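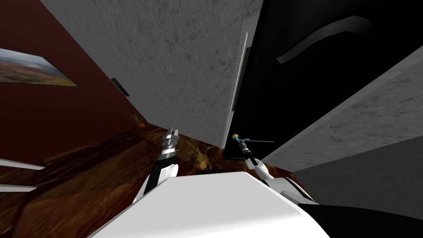

Ticket: Thermostat in upstairs hall displays 2 degrees, house disagrees
Status: Reopened (again)
Opened by: Nadiia Tkachuk
Product: Semell wall thermostat, paired with Tostwood boiler receiver

7:40 am
Woke up to the boiler roaring and the thermostat insisting it was 2 degrees in the hall. I was in the hall in a T-shirt. Setpoint is 21. Celsius, yes, I know, I like it that way.

8:05 am
Support reply: please replace the batteries.
Replaced the batteries. It now reads 2 degrees with a much brighter screen.

9:15 am
Support reply: please confirm the unit is mounted away from drafts.
It's on an inside wall. The only draft is me sighing at it. Took the cover off anyway and found the hole behind the backplate where the old wiring came through. Stuffed it with putty. No change.

10:30 am
Factory reset, hold both buttons for up to 11 seconds. Lost the schedule, the pairing and most of my patience. Re-paired on the second try. Reads 2.

1:20 pm
Swapped in the spare sensor from the Peng kit in the closet. Reads 20.5. Boiler shut off by itself, first time since breakfast. Old sensor is going back under warranty.

1:50 pm
Support closed this as "resolved by battery replacement." Reopening so somebody can send me a return label.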